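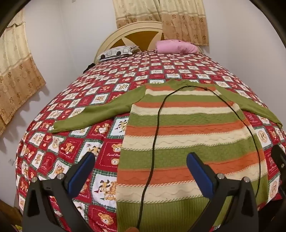

Surely a jumper wears out at the elbows whatever you wash it with, one reader of our first draft objected, so why spend a term on detergent? It was a fair comment and we have left the project as it was, partly because the elbows turned out to be harder to measure than the washing.

## What we set out to check

Ostau is a wool wash sold in most of the shops in Zilport. It costs a good deal more than Pullesus, the ordinary liquid that most of us grew up with. The Ostau bottle says it "keeps knitwear younger for longer". We wanted to know whether that sentence means anything, and whether the people paying for it could tell the difference.

We should say at the start that we didn't expect much. "Younger" has no unit. A claim that can't be measured can't be shown to be false either, which is convenient for whoever wrote it.

## Method

We cut squares from two wool blankets bought through Yap, the resale app. There were 16 squares in all. Half were washed in Ostau and half in Pullesus, by hand, in the same sink, with the same amount of water. Each was dried flat on a towel. We did this 11 times between October and December.

Before and after, we measured the width of each square with a steel ruler. We also asked people in the canteen to feel one square from each group and say which was softer. They weren't told which was which.

There are weak points here and we'd rather list them ourselves:

- Blanket wool is woven and most jumpers are knitted, so the stretch is different.
- The sink was shared, and we can't promise that it was always rinsed out properly by the group before us.
- Our ruler reads to the nearest millimetre - fine for a shelf, a bit rough for a small change in wool.

## Results

Both groups shrank slightly. The Ostau squares shrank a little less on average, but the gap was smaller than the gap between squares in the same group, and we don't think it counts for anything.

The softness test was closer to a coin toss than we had hoped. We collected more than 200 answers, and they split almost evenly. Several people were very sure of themselves, and the sure ones did no better than the rest.
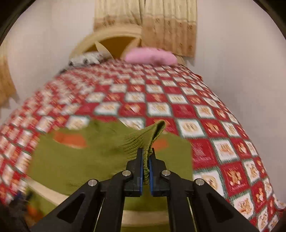
Does a special wool wash stop a jumper from shrinking?

Our results don't show that it does. Cool water and gentle handling were the same for both groups, and neither group shrank much.

## What we make of it

We can't say that Ostau does nothing. Our test was small, and it had no stains, no sweat and no hot machine cycle in it, all of which real clothes meet sooner or later. It may do better there.

Still, the price is charged now and the proof is left for later. The Yap listings we looked through were full of phrases like "only ever washed in wool wash", as though that settled the matter, with no word on the temperature.

If another group takes this on, they should use knitted cloth from a single source and add a third set washed in plain water. We left that out to save time and it was the worst decision we made. Without it we can compare the two products with each other, but we can't tell whether either one is better than the tap.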